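Session 6: Grippers, Part Two (Thin and Floppy Things)

Read before lab. If you read it after lab, you will recognize most of it from personal experience.

Last session we picked up blocks. Blocks are polite. They keep their shape, they stay where they were put, and any gripper sold since the invention of gripping can lift one. Today is bags, pouches, sleeves and film, where the catalog numbers stop helping.

The two finger sets

Stistideck fingers: stiff, flat pads, good repeatability. The data sheet promises up to 500 grams of payload, which is of little comfort when the object weighs less than a sandwich and folds in half on contact.

Domomach fingers: softer tips, more forgiving of a bad approach angle, also more forgiving of you. They wear faster. Check the tips before you start and write down what you find, including "looked fine."

Where to grip a pouch

The middle of a panel is the obvious place and usually the worst one. The film slides over itself and you end up holding a pinch of air with great confidence. Edges are better. A zipper edge is better still, being thicker and stiffer than plain film, but it has opinions about which way it wants to curl.

Closed fingers don't mean a good grasp. The controller reports success when the motor current rises, and the motor current rises just as nicely when the fingers meet each other. Look at the wrist camera before you believe the log.
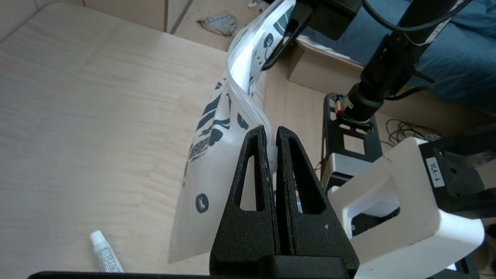
Khalil Azar objects that the wrist camera is the wrong judge here, as the fingers hide the very contact you want to check, and he would sooner trust a short lift and a second look from the side. Fair point. Do both, and note any run where they disagree. Those runs are worth more to your report than the clean ones.

For your report

Run 100 grasps per finger set, same pouch, same start pose. Record edge or panel, lift or no lift, and what the controller claimed. A table will do. Last year's essay on the nature of slip was moving but could not be graded.

Send reports to Anas Ezzat by May 21, 2026. Extensions into June exist in theory.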